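Nunamico Disassembly Cell: Second Progress Report
Submitted to the Grarevcombe Reuse Fund
Reporting period: to end of December
Work package 3: Gripper comparison

Status

Work package 3 is on schedule except for the memory module trials, which are two weeks behind. Spending is within the approved budget. One change to the test plan is requested and is set out near the end of this report.

Purpose of the work package

The cell is meant to take usable parts out of retired desktop computers and place them in a fixture for inspection. The first report covered the arm, the table and the safety assessment. In this period we compared two grippers on the same arm, the Peneo parallel gripper and the Serra adaptive gripper. The aim is to choose one for the remainder of the project. A tool changer was ruled out at the proposal stage on cost and has not been looked at again.

Test setup

The computers are laid on their side with the side panel already off. Panel removal is manual and is outside this work package. The worktable has a slatted aluminum top, so the case and the fixture can be clamped at fixed positions and put back in the same place after a change of machine.

Parts go to a 3D-printed fixture tray beside the computer. The tray has a position for a hard drive in its caddy, a square recess for a processor and a slot for a memory module. It is the third version. The first flexed when a module was pressed into its slot, and the second held the drive too close to the processor recess for the wider gripper to clear it. Drawings for the current version are in the shared folder.

Both grippers were run with the same arm program as far as possible. Approach heights and closing force were set separately for each. The force limit at the wrist was identical and was not raised during the trials.

Trials completed

A total of 1,446 pick attempts were logged in the period, divided evenly between the grippers. An attempt starts when the gripper leaves the approach position and ends with the part released in the tray, or with a stop. Attempts stopped by an operator for reasons unrelated to the gripper were removed from the log before the total was taken. Dace Venckus keeps the log and can supply the raw file on request.

The computers came from 15 case models. They were chosen by Alcides Sales from the stock available at the Grarevcombe depot, with preference given to models that appear there often. Slimline and all-in-one machines are excluded.

Results by part

Hard drives. Both grippers removed drives reliably once the caddy latch was released. The Peneo gave a more repeatable position on release, and the drive seldom needed a second push to seat in the tray. The Serra let the caddy rotate slightly when it was gripped off centre. This was corrected by moving the grip point toward the middle of the drive, at the cost of a longer approach path.

Processors. The Serra was better. Its fingertips closed evenly on the edges of the heat spreader and tolerated small errors in position. The Peneo needed the processor located more exactly than our current camera calibration allows, and several attempts ended with the force limit being reached before the part was held. The cooler was removed by hand ahead of all processor trials. Socket levers were also opened by hand.

Memory modules. Results are incomplete. Access is the main difficulty. In the more crowded cases the drive cage and the power supply limit the angle of the wrist, and the body of the gripper comes near the sheet metal before the fingertips reach the module. The Peneo is narrower and reached more slots. The Serra held the module better once it was there. We do not yet have enough attempts in the crowded cases to report a rate for either gripper.

Cables. Cables were not a target, but they affected every part type. Data cables that spring back over the board were the most common cause of an abandoned attempt. Brahim Fahmy has written a check that compares the view before approach with a reference for that case model and stops the arm if the path is covered. The check is conservative and stops more often than is needed. Tuning will continue into the next period.

Wear and maintenance

Fingertip pads on the Serra were replaced twice. The pads pick up fine dust from the cases and lose grip gradually, so the replacement interval is now set by attempts instead of by inspection. Changing both pads takes 90 seconds and needs no recalibration. The Peneo uses bare metal fingertips and needed no replacement. One fingertip was bent on a drive cage and straightened. A spare set has been ordered.

The cable run along the arm was rerouted after it caught on a case rim. The slack loop is now shorter at the wrist, and the arm's working area has been reduced slightly on that side. None of the tray positions is affected.

Issues and risks

Calibration drift. The camera calibration moved between morning and afternoon sessions. The cause has not been confirmed. Until it is, calibration is repeated at the start of each session.

Supply of machines. Deliveries from the depot were uneven. Two case models ran out before their trials were finished and were replaced with the nearest equivalent. The substitutions are marked in the log.

Staffing. Carmela Dal Bello moved to the project half-time in this period and has taken over fixture design. No further changes are expected.

Requested change

We ask for approval to extend the memory module trials into the next period and to drop the planned trials on expansion cards. The card trials need a bracket screw removed first, and the screwdriving work will not be ready in time. The money set aside for card fixtures would be moved to narrower fingertips for the Serra, to be made in our own workshop. The total budget does not change.

Next period

Finish the memory module trials on both grippers.
Make and test the narrower Serra fingertips.
Find the cause of the calibration drift.
Reduce false stops in the cable check.
Submit a gripper recommendation with the third report.

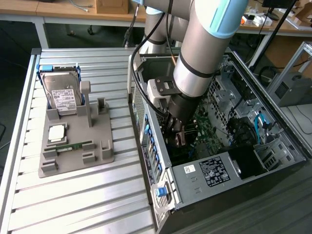 Rukhsana Lodhi

Project lead, Nunamico. Attachments: trial log summary, tray drawings (version 3), budget statement.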